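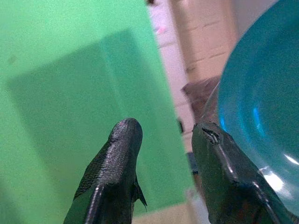
Brultby College Robotics Club

Visit report: open day at the Kollasham teaching lab
Posted in December by the club secretary

Our club went to the open day at Kollasham to see how their second-year students run the manipulation project. We got there at 10:30 and signed in at the front desk, then went up to the lab on floor 3.

The students work in teams, and each team names its arm. We spent most of our time with Jeren. The task is to pick up household items and put them down in a set spot. Bowls are harder than they sound — the rim is curved, and the fingers have to come in at the right angle before they close. The students drive the arm by hand first and save every run. The class has 3000 runs so far, and the goal is to train the arm on them next term.

We asked about grip. The finger pads have a fine texture for holding smooth plastic, and the team writes down any wear in a logbook. 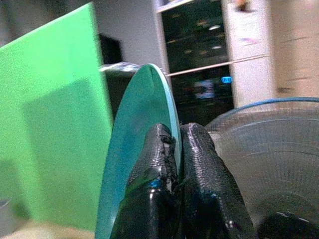
Jeren holding a thin teal disc by the edge, with the green panel at left.

After lunch we sat in on a planning talk in room 103. Tatlı, the other team we met, is working on stacking and has two tasks left to finish before the break. They let our members try the controls for a few minutes each. Most of us closed the fingers too early.

The bus left at 3. Members who want to go on the spring visit should sign the sheet in the workshop.

14 shares 2 comments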